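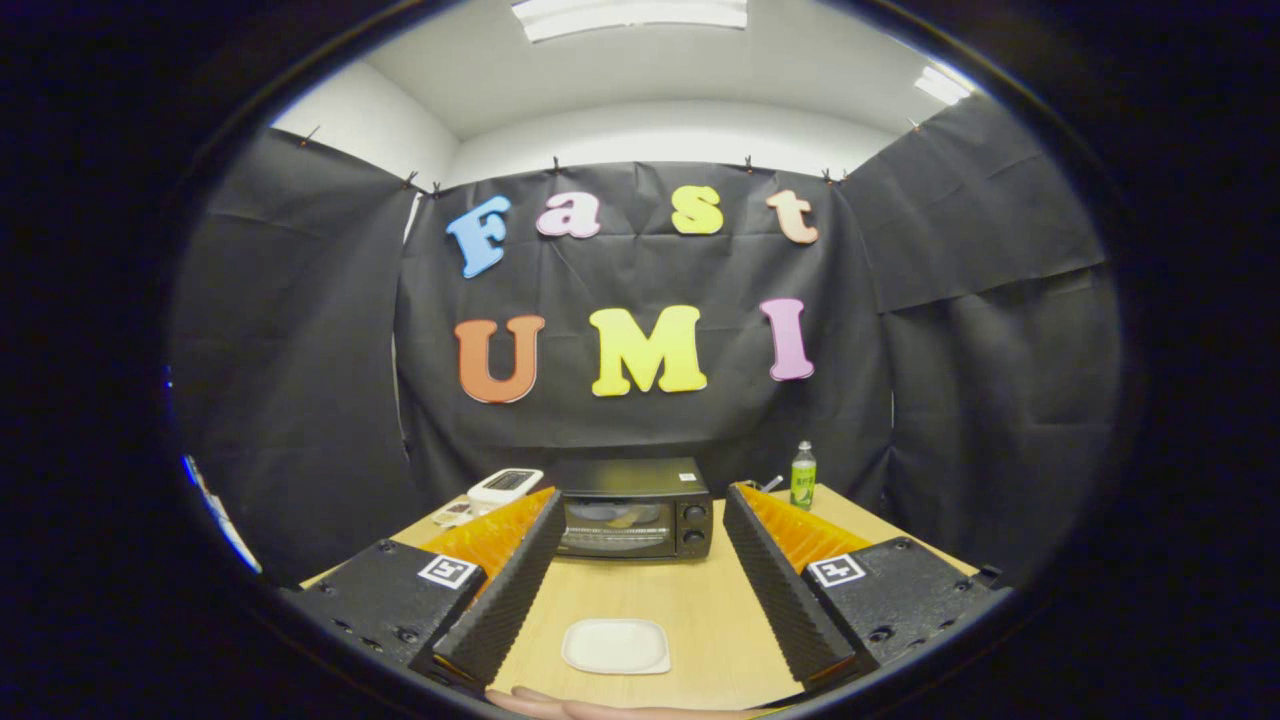
# The Tindall hand gripper from Stisden: a fond review, with a warning about the inserts

I have put off writing this for months, partly from laziness and partly from not wanting to be unkind to a tool I've grown very attached to. But three people have now written to ask whether they should buy a Tindall, and I keep sending the same long email, so I may as well put it somewhere everybody can read it (and add the bits I always forget).

First, what we use it for. Our little workshop in Fuvdale teaches a robot arm to do kitchen jobs. The arm is called Gretel, and I'm sorry to say I was the one who named her, on account of the oven. You hold the Tindall in your hand, do the job yourself a great many times, and the recordings are used to teach Gretel, who wears the same pair of fingers on the end of her wrist. We ask her to put a small plate into a toaster oven, take it out again, turn a knob, set a bottle down beside the kitchen scale. Humble stuff! I could watch it all day, and some weeks I do.

## What I love about it

It's comfortable. I have small hands and a bad thumb, and I can work with the Tindall for a whole morning before I start to grumble. The two fingers close evenly, the trigger has a lovely smooth pull, and you very soon stop thinking about it, which I can't say of the gripper we had before (that one lived in a drawer with a tea towel over it, and I won't name the makers).

The black fingers have ribbed inner faces, and behind those sit the orange inserts, soft finned things that give a little when you squeeze. They're the cleverest part of the design. You can come at the rim of a plate a bit crookedly, as one does late in the afternoon, and the fins bend to meet it. The inserts are also where all my trouble came from, so hold that thought.

The square black-and-white markers on the flat plates at the base of the fingers are there for the camera, which reads them to work out how far apart the fingers are. Ours have stayed crisp. I wipe them with a dry cloth at the start of each session and have never had to replace one.

## What went wrong

In March we finished a big batch of recordings, 2,584 of them, and I was so pleased that I bought everybody buns. Gretel learned from them overnight, and the next day we set her going on the small white plate, which is the job she is best at.

She picked it up beautifully. She carried it to the oven beautifully. Then she closed her fingers a good deal further than she had any need to, the plate shot out sideways, hit the oven door, and went off the edge of the table. I was standing just where it went. It caught me on the wrist, and though the bruise was nothing much, I had been leaning in to look through the glass only a moment earlier, and I did have to go and sit down with a cup of tea.

We blamed Gretel, naturally. We spent two days on Gretel. We checked her wrist, we checked her cables, we ran her with nothing to hold and she opened and closed like an angel. Then I picked up the Tindall to show a visitor how it worked, gave it a squeeze, and felt the left insert shift under the load, a tiny slide and then a stop.

The insert had crept in its seat. It hadn't come out, and you couldn't see anything amiss when the gripper was resting open. Only under a firm squeeze did it slip back, so that to hold a plate properly you had to pull the trigger further than you used to. My hand had been making up for it without telling me. The markers, meanwhile, sit on the plates at the base and know nothing whatever about the inserts, so the recordings said, quite truthfully, that the fingers had closed to such and such a width. Gretel's own inserts were snug. When she copied that width she was squeezing far too hard.

When we went back through the batch we found 78 recordings where the closing width was plainly wrong, nearly all of them from the last couple of sessions. I'd have guessed that so few among so many would be washed out by the good ones. They weren't, and I have no tidy explanation for you. They were mostly plate recordings, and I suppose that was enough.

## What Stisden said

I wrote to Stisden the same afternoon, in what I'm afraid was rather a stiff tone, and had a reply the next morning from somebody who had clearly read every word. They asked for a video of the squeeze, which I sent, and then told me the inserts ought to be checked and reseated every 1,000 closes. I said this wasn't in the booklet. They looked, and agreed that it wasn't, and apologised, and posted me a fresh pair of inserts free of charge.

I was cross about the booklet and I still am, a little. A soft part that carries the load is going to wear, and the person holding it is the last to notice. It should be on the first page in large letters. As far as I know the booklet hasn't been changed, though I'd be delighted to be corrected.

## How we do things now

If you have one of these already, please borrow whatever you like from our routine.

- Before each session, close the fingers firmly on a block of known width and write down what the software reads. If it has moved from the day before, stop and look at the inserts.
- Push each insert sideways with a thumb, then do the same with the gripper squeezed shut. Ours only slipped in the squeezed position.
- Check the screws on both mounting plates while you're there.
- Do 10 practice closes before recording anything, and listen. The slip has a faint click.
- Swap both inserts together, never just the one.
- Cap the closing force on the robot itself. We hadn't, and that is entirely our own fault and no reflection on Stisden.
- Stand behind the line. We have tape on the floor now, and I am the person most often told off for being over it.

The last two matter most, to my mind. A worn insert is a nuisance and a lost batch is a sorrow, but a robot arm that can fling a plate at somebody had a fault in it long before the insert went, and we'd been walking round it with our coffee.

We threw out the bad recordings, made the plate ones again with the new inserts, and Gretel has behaved herself since. She's a touch slower with the plate than before the mishap, which I don't mind at all.

## Should you buy one?

Yes, I think so, if you're prepared to look after it. I've tried other hand grippers and none of them sat so well in my hand or made such clean recordings when everything was as it should be. I'd order a spare pair of inserts along with it and keep them somewhere cool and out of the sun.

I'd give it four stars out of five, and the missing star is for the booklet. If you're working with glass or anything hot, do the block check at lunchtime as well as in the morning. We do, and it takes less time than boiling the kettle.

Do write if yours clicks. I'd dearly like to know whether it's always the left one.

Jui-lin Poon, Fuvdale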